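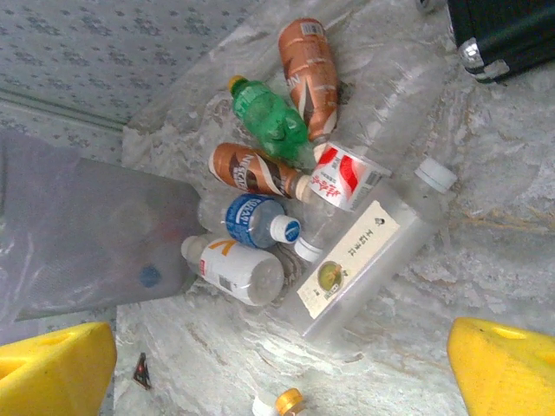
## Caps on, labels on

Anika Ostrowski sorts drink bottles for a living, and the first thing she wants to talk about is caps.

"Leave them on," she says. "People take them off and put them in the bag separately, and then I have a bag with loose caps at the bottom. They fall through everything."

Ostrowski runs the bottle room at Pretgate, a shared building with 42 small offices and a lunch area on the ground floor. She took the job in August. Before that she worked in the mail room at Clalix, where she says the boxes were at least all the same shape.

Most of what reaches her is plastic. A green soda bottle with a yellow-orange cap, a couple of brown Nescafé bottles and a big clear one with a cream-colored label can all end up in one heap. She sorts by color first: clear in one bin, green in the next, and everything else in a third. Brown goes in the third.

"Clear is the one the buyer wants," she says. "Green they'll take. Brown they take if I don't send too much of it."

She can't read the Chinese labels and says it doesn't slow her down. "I look at the plastic. I don't need to know what was in it, unless it's still in it."

Half-full bottles are her main complaint. Milky coffee is the worst, she says, and after a weekend she opens those over the sink with the window up. She has asked the tenants to empty their bottles before they drop them off. Some do.

The building paid 884 dollars for the sorting bench and bins. Finbarr Kavanagh, the building manager, signed off on it after the old hauler raised its price.

"I thought we'd use one big bin and be done," Kavanagh says. "Anika wanted three. She was right about that. We had a whole load sent back in the spring, before she came, and I had to pay for the truck both ways."

Does she crush them? By hand, a little, if they're tall. She doesn't stamp on them. Flat bottles slide around on the bench and are harder to pick up with gloves on.

A full round takes her 20 minutes. She does one after lunch and another at 5:30, when the lunch area closes.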